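Notebook > Kitchen bench > Rice

Search the notebook Type a dish or batch

Batch 52: the layered rice again, with the Kumsa pot

15 September 2021
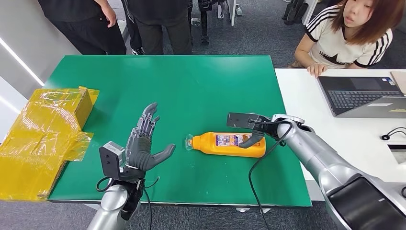

Where I left off

Batch 51 was the one with the gluey bottom, if anyone remembers (I do, I ate it for lunch two days running). My note at the end of that page just says "less water, stop poking it," and that's pretty much the plan I went in with today. Same long-grain rice from the Lesivent sack, same chicken thighs, same spice mix as in August, except I ran out of green cardamom and had to top it up with the Plunstead market stuff, which smells weaker to me. I put in a couple of extra pods and hoped for the best.

The big change is the pot. The Kumsa is heavier than what we've been using and the lid sits down properly, so I skipped the dough seal altogether. I know, I know! I'll do a sealed one next to it later in the week so we can compare, but I wanted to see what the lid does by itself first.

Rice

Rinsed until I got bored, then rinsed once more. Soaked 40 minutes. Boiled it in plenty of salted water with a bay leaf and the whole spices, and pulled it after 7 minutes, when a grain snapped between my fingers but still had a hard bit in the middle. Last time I let it go longer and that was half the trouble, I'm sure of it. Drained it in the wide sieve and spread it on a tray — the deep bowl keeps steaming and the grains at the bottom carry on cooking while you're busy with something else.

The salt in the water needs to go up. I tasted it before the rice went in and thought it was plenty, then the finished rice was flat. Make it taste like too much next time.

Chicken

Yogurt, ginger, garlic, chili, turmeric, lemon, the spice mix, salt, and a fistful of the fried onions crushed in. Overnight in the fridge. I weighed the whole lot before it went in the pot, meat and marinade together, and got 1702 grams, which is a bit over what the recipe card says, but thighs are thighs.

I forgot to take it out early, so it was fridge cold when it went on the heat. That threw my timing off and I ended up giving it a longer first stage on high, lid on, before I put the rice over it. There was more liquid than I like. I nearly spooned some out and then left it, mostly out of laziness.

Onions

Fried in the Flelon pan. These were the best onions we've done, dark and crisp and not bitter at all. I cut them thinner and took them out a good shade lighter than I wanted, and they got the rest of the way on the paper. Somebody please write that on the card, because I always forget and leave them in until they're burnt.

Layering and the slow part

Chicken, half the rice, onions, mint, the saffron milk in streaks, the other half of the rice, more onions, ghee round the edge. Lid on, high until I could hear it going, then right down low with the flat griddle under the pot. I left it alone for the full 40 and then off the heat for a rest. No peeking. (One peek.)

What came out

Really good on top! Long separate grains, nice patches of yellow, and the smell when the lid came off was the best yet. The middle was right too. The bottom layer was wetter than I'd like, soft but not glue, and the chicken came away from the bone without any fight. A little sticking at one side of the pot, where the burner runs hotter. I scraped it up and ate it standing at the stove and would happily do that again.

The mint got lost. Either more of it or put it higher up, I can't decide. The cardamom was weak, as I feared, so please nobody buy the big bag from Plunstead until we've tried a fresher lot.

For batch 53

Chicken out of the fridge well before it goes on. Drain the yogurt first, or use less of it. Saltier rice water. Turn the pot halfway through the slow part. Keep the onions exactly as they are.

Leftovers are in the two blue-lidded tubs on the middle shelf, help yourselves, but leave me one thigh. Also we're nearly out of ghee.

Contact the kitchen bench | © 2021 Rice notebook | Back to top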